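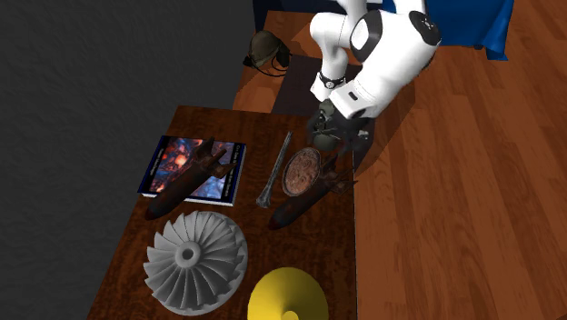
Mesa de madeira castanho-avermelhada, com o tampo polido e o veio à vista.

Limpar e conservar móveis de madeira em casa

Os móveis de madeira escura mostram tudo: pó, dedadas, marcas de copos, riscos finos. A maior parte resolve-se com água, sabão neutro e um pano que não largue pelo. O que estraga mesmo a madeira é o excesso de produto, e é por aí que convém começar.

Antes de aplicar seja o que for, é preciso saber que acabamento tem o móvel. Numa zona escondida, por baixo do tampo ou atrás de uma perna, passe um algodão com um pouco de álcool. Se o algodão agarrar e o acabamento amolecer, é goma-laca. Se não acontecer nada, deve ser verniz sintético. A madeira encerada fica baça onde o álcool tocou e volta ao normal com uma passagem de cera.

Limpeza semanal

Pano de microfibras seco, sempre no sentido do veio. Os sprays com silicone dão brilho no primeiro dia, mas deixam uma película que agarra o pó e dificulta qualquer retoque de verniz mais tarde. Quem já os usou durante anos pode retirar a película com essência de petróleo num pano, janela aberta e luvas, em duas ou três passagens.

Uma vez por mês, pano húmido bem torcido, com uma colher de chá de sabão neutro para cada litro de água morna. Secar logo a seguir com outro pano.

Marcas brancas de copos

São humidade presa no acabamento. Ponha um pano de algodão dobrado sobre a marca e passe o ferro morno, sem vapor, 5 segundos de cada vez. Levante, veja, repita. Se a marca for antiga, experimente um pouco de pasta de dentes branca (não em gel) esfregada com o dedo, e limpe bem depois. As marcas pretas já estão na própria madeira e só saem com lixa ou ácido oxálico. Numa peça de valor, isso é trabalho para um restaurador.

Riscos

Os superficiais disfarçam-se com cera de retoque da cor do móvel. Compre um tom ligeiramente mais escuro, que se nota menos do que um mais claro. O miolo de noz funciona em riscos muito finos, mas o efeito dura pouco.

Nos riscos que se sentem com a unha, usa-se cera dura derretida, nivelada com uma espátula de plástico. Se for preciso lixar à volta, grão 160 só para tirar verniz levantado, e daí para cima até ficar liso. Nunca lixar folheado com máquina.

Gavetas que prendem
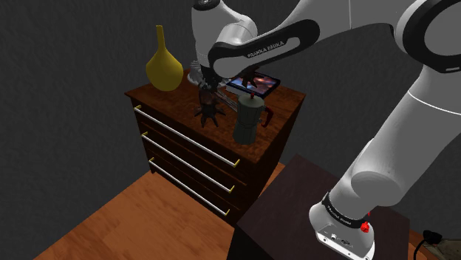
Tire a gaveta toda e procure as zonas brilhantes nas corrediças, que é onde a madeira roça. Esfregue aí uma vela branca ou um pedaço de sabão seco. Se continuar a prender, passe uma lixa fina nesses pontos e volte a encerar. Óleo de cozinha não serve: fica rançoso e cola.

No inverno, com a casa húmida, a madeira incha, e uma gaveta que corria bem em maio pode emperrar. Não a desbaste logo. Espere uns dias com o aquecimento ligado ou com um desumidificador no quarto.

Para o cheiro a fechado, esvazie as gavetas, aspire os cantos e deixe lá dentro uma taça com bicarbonato durante 20 horas. O forro de papel deve ser trocado todos os anos.

Colocação

Deixe uma folga de dois dedos entre o móvel e a parede, sobretudo em paredes exteriores. Afaste-o dos radiadores. O sol direto aclara as madeiras escuras de forma desigual, por isso mude de vez em quando a posição das bases e dos panos que estão sobre o tampo.

Texto de Mayuree Bunnag, dezembro de 2024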